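Gokwood Hardwax Oil: Frequently Asked Questions
Indoor work surfaces, benches and butcher-block tops

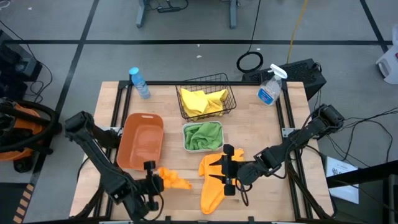
Before you start

What is in the oil?
A blend of plant oils and hard waxes in a low-odor solvent. There are no driers based on cobalt. The full list is in the safety data sheet that ships with every can.

Which woods can I use it on?
Maple, beech, birch, ash, oak and walnut all take it well. Teak and other oily tropical woods need a solvent wipe first and a test patch of at least one day. We do not support use on bamboo.

Can I put it over an old finish?
No. Varnish, lacquer and polyurethane have to come off completely. Old oil finishes can stay if they are clean, dry and free of silicone polish. If water beads on the surface, keep sanding.

How fine should I sand?
Stop at 150 grit for work surfaces. Going finer closes the grain, and the second coat will sit on top and stay soft. Vacuum, then wipe with a dry lint-free cloth. Do not use tack cloths, as the resin in them leaves marks under the oil.

How much do I need?
A 1000 ml can covers 24 square meters in one coat on sanded maple. Softer or more open woods take more. End grain can take three times as much.

Application

How many coats?
Two. End-grain blocks get a third coat on the top face only.

How long between coats?
Twelve hours at normal room temperature. In a cold shop (below 60 F) allow a full day. Scratching the surface lightly with a fingernail is a fair test: if it leaves a line, wait.

Brush, pad or cloth?
All three work. A short-nap pad gives the most even first coat. A cloth is best for the second, which should be thin enough that you have trouble seeing where you have been. Take off all excess after 15 minutes.

My second coat is sticky after two days. What went wrong?
Too much oil was left on. Rub the surface with a white nylon pad and a small amount of fresh oil, then wipe dry. Do not add heat.

What do I do with oily cloths?
Cloths wet with oil can heat up and catch fire without a spark. Lay them flat outdoors until stiff, or put them in a metal can filled with water and close the lid. Never leave them in a pile or in a trash bag. This applies to pads and sanding dust too.

Can I tint it?
Yes, with Arkberg oil pigments, up to 5 percent by volume. Tint the first coat only. Water-based colorants will separate.

What is Retard?
Retard is our slow-drying additive for large tops. It extends open time from 15 minutes to 35. Use 3 percent in the first coat and none in the second. The name is the chemical term for slowing a cure.

Use and care

When can I use the surface?
Light use after 24 hours. Full use, including standing water and clamps, after ten days. Leave mats and rubber feet off until then - they trap solvent and leave rings.

Is it safe for food contact?
Once fully cured, yes, for dry and moist foods. We do not recommend it for surfaces that are cut on every day, since knife marks open the film. Use a plain mineral oil there.

How do I clean it?
Damp cloth and a neutral soap. Ammonia, bleach and scouring powder will dull the finish.

How do I repair a scratch or a ring?
Sand the spot with 180 grit, feather the edge with 240, and apply one thin coat. There is no need to redo the whole top.

How often should it be renewed?
A bench in daily use needs one maintenance coat a year. We suggest January for heated shops, when the air is driest and small checks are easy to find.

Ordering and support

What sizes are there?
300 ml and 1000 ml. The item number for the large can is 2455. The small can is sold through Nygård stores only.

How long does a can keep?
Three years unopened. After opening, six months if the lid is clean and tight. A skin on top can be cut out and the rest strained - do not stir it in.

Who answers technical questions?
Vilgot Granström handles finish problems and test samples. Osian Bowen handles orders and returns. Include the batch code from the bottom of the can.

Last updated 1 September 2024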